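Is it worth boxing in a corrugated metal ceiling, or just changing the lights?

Posted in Workspaces and Small Shops

mortar_and_mesh

We moved our workroom in September into a unit in the old Furus building. Brick down one side, plain white wall, white desks, and overhead the corrugated metal everybody seems to love in listings. I was less in love with it by the end of the first week. It's loud. Phone calls bounce around up there, and the overhead fluorescents give me a headache by mid-afternoon.

The landlord's contractor (they trade as Villow) came through and told us the only real fix is a suspended tile ceiling across the whole room, with new flat panel lights set into it. They quoted a bit over $3000 and said it would "solve the acoustics." I asked what that meant in numbers and got a shrug. They also said the fluorescent fixtures are past it and would have to go anyway. They're all working, so I don't see how he knows.

What bugs me is that we'd be paying to cover up the one thing that makes the room feel tall. There are beams and conduit lines up there too, and I'd guess any grid has to hang below all of it. 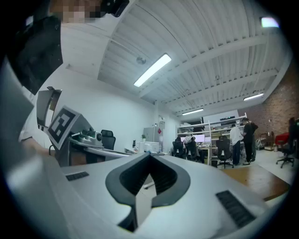

The metal ceiling, the lights and the brick wall.

The brick side I'm leaving alone. Somebody in the building swears that bare brick soaks up sound. I have my doubts.

So has anyone here put tiles under a metal deck and been glad of it? Or is this a case of a contractor selling the job he likes doing? We rent, if that matters. The lease has 4 years left on it.

flatroof_fran

It matters a lot that you rent. You'd be making a $3000 improvement to somebody else's building, and I would want it in writing who pays to take it down again. Ask that before you ask anything about sound.

On the sound itself, he's half right. A mineral tile ceiling does soak up a fair amount, and bare metal does next to nothing. But you don't need to cover the whole thing. Hang a few thick felt or fiberglass baffles over the desks where people talk and see how far that gets you. We bought 5 of the Bumus ones for a room with the same kind of deck. I expected very little and got a decent improvement on phone calls. Footsteps and the door sound the same as ever. Clamp them to the beams if your landlord is okay with it, and don't let anybody drill the deck without asking what's on top of it. Sometimes that's the roof.

And no, brick doesn't absorb much. It's a bit rough, so it scatters things slightly, but people say "it soaks up sound" about any wall that looks old. A bookcase against it would do more. So would a rug, though rolling chairs on rugs are their own kind of misery.

tubes_not_dead

I'd push back on the lighting part. "Past it" is what gets said about every fluorescent fixture now. Headaches could be flicker from old ballasts, could be the tubes are a very cold white, could be glare off your screens. Those are three separate problems and he's pricing one answer for all of them.

Try this first. Switch off whichever light is closest to your desk for a few days and use a lamp. If the headaches stop, you've learned something for free. If they don't, I'd get my eyes checked before I bought a ceiling.

If it is the lights, there are LED tubes that go in the same housings. Some work with the existing ballast and some need it bypassed, and the second kind wants an electrician, especially in a rented unit. We had Ó Néill do ours and it came to $93 a fixture with the tubes. Your area may be different. Get the warmer ones, 3500K or so. The room looked a little yellow for a day and then we stopped noticing.

One more thing about dropping a ceiling under conduit. Every time somebody needs to get at it, tiles come out, and they never go back clean. Within a year you have thumbprints and one tile with a broken corner. Ask him who replaces those.

beige_on_purpose

Just do the tiles, they're fine. We have them and it's quiet. Metal ceilings are a fad.

mortar_and_mesh

Thanks. Turned off the nearest light on Wednesday, will see. I've asked the landlord about putting things back at the end of the lease and he wants to "circle back," so I'm not signing anything. Fran, how far below the beams did you hang the baffles? I can't tell from the Bumus page whether the clamps are included or whether that's another thing they get you for.

flatroof_fran

Not included, of course. Ours hang a foot or so down. Any beam clamp from the hardware store will fit if you measure the flange first.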